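HOUSING AND TENANCY BASICS
Unit 4 handout: Security deposits and the move-out inspection
Instructor: Mihret Woldegiorgis
Sivthorpe Adult Learning Center, Room 2

Read this before class on Wed 4 September. Bring a copy of your own lease if you have one. You can black out the names and the rent.

4.1 What a deposit is

A security deposit is money the tenant hands over at the start of a lease. The landlord holds it in case the tenant leaves owing rent or leaves the unit damaged. It still belongs to the tenant while the landlord holds it. That point matters, and students often get it wrong on the first worksheet. The landlord has possession of the money and a right to take certain amounts out of it at the end. Everything that is not properly taken out goes back.

A deposit is different from a fee. An application fee, a cleaning fee or a pet fee is usually paid once and kept. Some leases use the words loosely, so read the sentence around the word. "Non-refundable deposit" appears in many older forms. In some states that wording has no effect and the money is treated as a refundable deposit anyway. In others it may be allowed for certain items if it is in writing.

Last month's rent, paid in advance, is a third thing. It can only be used for the last month's rent. A tenant who has paid first month, last month and a deposit should be able to point to three separate lines on the receipt.

4.2 Limits and where the money is kept

Many states cap the deposit at a certain number of months' rent. Some have no cap at all. Some require a separate bank account, and a few require interest to be paid each year or at the end. We will look up our own state's rule together in class. Do not rely on a chart you find online unless it gives the statute number and you have checked that the statute is current.

If the building is sold, the deposit normally moves to the new owner. The tenant should get a written notice saying who holds it now. Keep that notice with the lease.

4.3 The move-in record

Most deposit disputes are decided on the move-in record, or on the lack of one. The record is a list of the rooms with the condition of each item, dated and signed by both sides. Many landlords supply a form. If yours does not, write your own and mail or email a copy to the landlord in the first few days.

Go room by room. For each room cover the floor, walls, ceiling, windows, doors, lights and outlets. In the kitchen add the stove, refrigerator, sink, counters and the inside of every cabinet. In the bathroom add the tub, the caulk, the fan and the toilet. Run the water. Open and close each window. Write what you find in short plain words: "burn mark on counter left of stove," "closet door off track," "stain on carpet by window." Words like "fair" and "okay" do not help anyone later.

Take photographs as well, and keep the original files. A wide shot of the room plus close shots of the problems works best.

4.4 Normal wear and tear

A landlord may not charge for normal wear and tear. This is the slow change that comes from living in a place in an ordinary way. Damage is harm caused by carelessness, accident or misuse by the tenant, the tenant's guests or the tenant's pets.

Usually wear: faded paint, small nail holes, carpet worn thin in the walking path, a loose door handle, blinds faded by the sun.

Usually damage: a hole punched in a wall, pet stains, a cracked sink, burned carpet, a missing door, a window broken by the tenant.

In between: many nail holes in one wall, a few deep scratches on a wood floor, crayon marks that do not wash off. For these, the length of the tenancy and the age of the item both count. 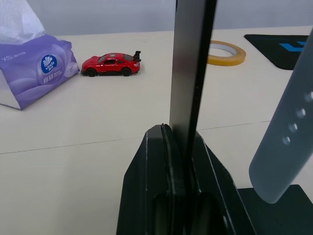

Can a landlord charge the full price of a new carpet if the tenant damaged an old one?

In most places the charge should reflect what was left of the carpet's useful life. A carpet near the end of its life was going to be replaced soon at the landlord's own cost, so the tenant owes only a share of the price. How that share is worked out varies, and a judge may simply pick a fair number.

4.5 Worked case: the Hashemi deposit

The tenant, Hashemi, rented a one-bedroom unit from Protport Property Management for 2 years. The deposit was $700. Hashemi moved out at the end of July, left a forwarding address in writing and returned both keys. Protport sent back a check with a letter listing these items:

Repair of broken closet door: $179
Repainting bedroom: no amount given, "deducted from balance"
General cleaning: no amount given, "deducted from balance"

The move-in form was signed by both sides. It said "closet door good." It did not mention the paint.

Start with the door. It was in good condition at move-in, and Hashemi agrees it was broken during the lease. A repair charge is allowed if the amount is reasonable. Hashemi can ask for the invoice from Rollero, the contractor named in the letter.

Next, the paint. After two years some fading and scuffing is expected. Protport would need to show something beyond that, such as large stains or an unapproved color. Nothing in the letter says so.

Last, the cleaning. A tenant is generally expected to leave the unit as clean as it was at the start. A general charge with no detail and no amount is weak in nearly every state.

If only the door charge stands, the amount due to Hashemi is $700 minus $179, or $521. Any interest the state requires would be added to that.

4.6 Moving out, step by step

Give notice in writing and keep a copy. Check the lease for how much notice is needed and whether it must end on the last day of a month.

Ask for a walk-through. Some states give tenants the right to an inspection before the last day, with a chance to fix what is found. Bring the move-in record to it.

Clean the unit after the furniture is out. Take a new set of photographs from the same spots as the first set.

Return all keys, remotes and passes, and get a receipt. Give a forwarding address in writing. In many states the landlord's deadline depends on having that address.

Mark the deadline on a calendar.

4.7 If the money does not come back

Write a demand letter first. Keep it to one page. State the address of the unit, the dates of the lease, the amount paid, the amount returned and the amount you believe is owed. Name the law. Give a date for payment and say that you will file in small claims court after that date. Send it in a way that gives you proof of mailing.

Leave out anything about old arguments, noise, or repairs that have nothing to do with the deposit. Judges sometimes read these letters, and the short ones are easier to follow.

Small claims court is set up for people without lawyers. There is a filing fee, which may be added to the judgment if you win. Bring the lease, the receipt for the deposit, both condition records, the photographs printed out, and the landlord's letter. Some states allow extra money when the landlord kept the deposit in bad faith.

4.8 Homework

Write a demand letter for Hashemi using the facts in 4.5. One page, typed or in clear handwriting. Then fill in the blank move-in form for one room of the place where you live now. We will trade forms in pairs at the start of Unit 5.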